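Cloth flattening with a wrist camera: choosing where to grip
Student project report
Anqi Deng and Tarun Khurana

1. Background

Our project was part of the Maromham folding work, which aims to get a single-arm robot to take a cloth from a crumpled state to a folded one. Folding itself had already been handled by an earlier group. Their method assumed that the cloth was flat and square on the table before the first fold, and someone had to put it that way by hand. We were asked to look at the step before, which is flattening.

The earlier group used a camera fixed above the table. It sees the whole cloth at once, but the arm blocks its view each time it moves in to grip. We wanted to find out whether the small camera at the wrist was good enough to choose a grip point by itself.

2. Method

Each trial began with a cloth dropped on the table. The arm moved to a set height over the cloth and took one wrist image. Our program, which we called Jamden, gave every point in the image a score for how likely a pull from there was to flatten the cloth. The arm gripped at the highest score, pulled outwards by a fixed distance, let go and took another image. A trial ended when the cloth passed our flatness check or when the arm had made 13 pulls.

We trained Jamden on 1374 labelled wrist images. Labelling was done by the two of us. For each image we marked the edges of the cloth, any hem we could make out, and any fold where two layers lay on top of each other. We did not mark small wrinkles. In our first labels we had tried to, and we disagreed so often about where a wrinkle started that the labels were of no use.

We compared two ways of scoring. The first, which we call the edge score, only looked at how close a point was to the outline of the cloth. The second, the fold score, also used the marked folds and preferred edge points that lay in line with one.

3. What the wrist camera gives

The main difficulty is white cloth. There is little contrast inside it, so nearly everything the program has to go on comes from shading. The image below is typical of the late part of a trial, with the cloth spread out but still rumpled and lying diagonally to the camera. The wrinkles just beyond the fingertips are shallow, and the fold at the upper right is much easier to pick out because it has a bright ridge with a grey pocket beside it. The hem shows at the lower right as a strip along the edge. The table is visible only in three of the corners, so the outline is far from complete.

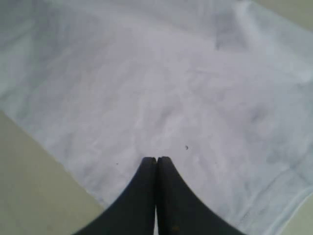
4. Results

The fold score did better than the edge score on cloths that started with one large fold. The arm tended to go to the correct side of the fold and needed fewer pulls to open it. On cloths that started in a tight heap there was no clear difference between the two, as both mostly made poor choices until the heap had loosened.

Small dark marks on the cloth caused errors we had not planned for. Jamden sometimes read a speck as the end of a fold and gave the points near it a high score. Blurring the image slightly before scoring removed most of these errors, but it also made thin creases disappear. We kept the blur in, as thin creases did not affect the flatness check.

We also had to mask out the gripper. It always appears at the bottom of the image and its outline is much stronger than that of the cloth. Without the mask, the edge score picked points along the fingers in 7 of our first test images. A fixed mask was enough, as the fingers were in the same position whenever an image was taken.

5. Limits

All of our tests used plain cloth on one table. We do not know how the method would do with a printed pattern, which might look like folds to a program trained on shading. The pull distance was fixed, and several late pulls moved a nearly flat cloth across the table without improving it. A shorter pull near the end of a trial would be the first thing to change.

The flatness check was also done from the wrist image, so part of the cloth could be outside the view when it was made. Anyone carrying on with this in June should add a second, higher image for the check only. The label files and the scoring code are in the Maromham project folder.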